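Craft evening brings long tables and bare floors to Tramstead hall
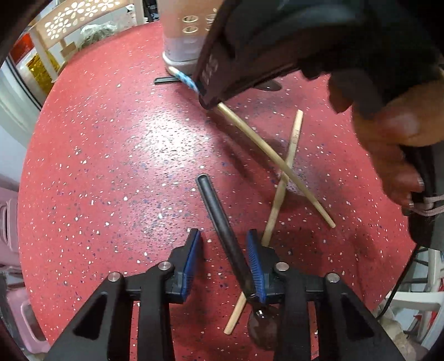

Two thin wooden sticks crossed on the speckled red floor at Tramstead, with a black foam tube beside them.

TRAMSTEAD, May 5, 2018 - If you have ever wondered how much fun a grown-up can have with a bundle of sticks and a piece of foam, the old hall on Netitz Lane is a good place to find out. The spring making sessions are back, and by all accounts the neighbors have missed them.

The idea is a simple one, and it has hardly changed since the group, which goes by the name of Zulolow, first opened its doors. You come in, you help yourself to sticks, tubes and whatever else has been put out, and you build something on the floor. It might be a kite frame or a little bridge, or (as happened more than once last year) a thing that started as a bridge and went home as a coat rack!

Marius Husar, who runs the sessions, still likes to start people off with the plain crossed joint, one stick laid over another in an X, before any string or glue comes out of the cupboard. "Lay it down first and have a good look at it," he said. "You can move a stick as many times as you like while it's still just lying there."

The foam tubes are newer. The group bought 291 of them over the winter, along with 700 sticks, and Husar admits he is already thinking about the next order. Children like them for bumpers and wheels, and they are kind to the knees if you plan on spending a whole evening down there.

Nermin Aydoğan came to her first session with her two nephews and has hardly missed one since. She is working on a kite in the long, narrow style she learned from a book, and she hopes to have it flying in time for the July fair, wind permitting. "My living room has a carpet and a very nosy cat," she said, "so it's lovely to have all this floor."

The fair drew over 3000 people last summer, and the group will have its own table there again. Sessions are free, all ages are welcome, and children under eight should bring an adult along. Spare string is always gratefully received at the door.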